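Home | Products | News | Stockists | Contact

Print this page | E-mail this to a friend

FOR IMMEDIATE RELEASE

Statico brings out a go board you can put down anywhere

March - I have wanted to write this release for a long time, so forgive me if it runs on a bit. Statico has a new go board out this month. It's called the Niseo, it's flat and light, and it's the first thing we've made that I would happily carry around all day in a tote bag.

If you've never played go, it's a board game for two people. You get a grid of thin lines, one player has black stones, the other has white, and you take turns putting them down where the lines cross. You're trying to fence off more of the board than the other person. I can explain it to a new player before the kettle boils, and I've been losing at it for most of my adult life!

We make table games and we sell them mostly through small shops, plus a bit by mail. Our go sets up to now have been the heavy sort. They look lovely on a sideboard and they're a pain to move. Every time I took one to a club night I'd hear the same thing from somebody across the table: nice board, have you got one I could take on the bus? We didn't. So we went off and made one.

What we ended up with is a plain tan square with thin black lines and small black dots for the star points. That's really all that's printed on it. We tried a border and we tried a darker background (a sort of toffee color, very handsome on the screen) and I kept going back to the plain one. When you're reading a fight in the corner you want to see the crossings clearly and get on with it.

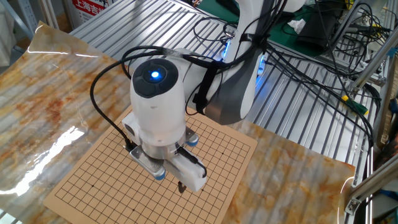

I get asked about those star points a lot by people who are new to the game, so let me give them a paragraph. They're there to help you find your place. On a big grid your eye slides off the lines, especially early on, and a dot gives you something to measure from. Handicap stones go on them too, when a strong player is giving a weaker one a head start. We kept ours small. I've played on boards with star points so fat that they poked out from under my stones, and it drove me up the wall.

The surface was the other thing we fussed over. I didn't want shine. I play in the evening under a lamp, and a shiny board under a lamp is no fun at all. We went through 102 printed samples before we settled - I know the number because I had to sign for every one of them, and a good many are still stacked under my desk. The sheet we picked has a dull finish and the ink sits nicely on it. It's a board for indoors, please. Don't leave it out on the porch overnight.

The Niseo comes in two versions. You can buy the board by itself, which is what I'd tell you to do if you already have stones you like. Or you can buy it as a set, with black and white stones in drawstring bags and a folded sheet of rules that I wrote myself and then rewrote when my family couldn't follow it. The stones in the set are on the thin side to keep the weight down. If you like the big clacky ones, get the board alone and spend your money there.

A word on colors and tabletops. I've put this board on just about every surface I could find, from bare metal benches to the loudest patterned coverings, and I like how the tan holds up. Swirly marble patterns are my favorite test. Rust, cream and gray all going round each other ought to swallow a plain board whole, and the grid still reads fine to me. So if your kitchen table has a busy cloth on it, leave the cloth where it is and set the board on top. You might want to smooth out the wrinkles first, or your stones will go for a walk.

I should mention our other range as well, as I've had notes from shops asking. The Renaud boxed games carry on as before with no change to the price or the packing. The Dadadent dice tower is out of stock and will be back later in the spring. I'm sorry to everyone on the waiting list, and I do read your messages, including the cross ones.

Shops can order the Niseo now. We pack six to a carton, boards or sets, and you can mix the two in one carton if you tell us when you order. Cartons go out about two weeks after we get your form. If you'd like a single board to keep on the counter for customers to try, ask for one with your first order and we'll put it in.

For those of you buying one for yourself, a few things I've learned from living with mine:

- Store it flat. Under a sofa cushion is fine, behind a radiator is not.
- Wipe it with a dry cloth. Crumbs come off easily if you don't press them in.
- Turn the board so the lines run straight to you before you start. I play badly enough without looking at the grid cornerwise.
- Clear all the stones off before you put it away, even if you're sure you'll finish the game tomorrow.
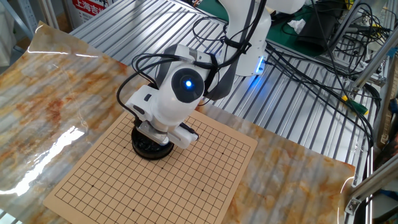 Where to find it

The Niseo will be on the shelf at our regular stockists from the end of the month, and you can order by mail from us if there isn't a shop near you. The list of stockists is on our website under the Stockists heading. Writers and bloggers who want a board to review should use the contact form and put "Niseo" in the subject line so that it gets to me and doesn't sit in the general pile. Tell me if you want the board alone or the full set, and let me know your shipping address in the same message.

About Statico

Statico makes board games and table games for homes, clubs and schools. We answer the phone from 9 a.m. to 4 p.m., and the form on our Contact page works at any hour.

Print this page | E-mail this to a friend

Home | Products | News | Stockists | Contact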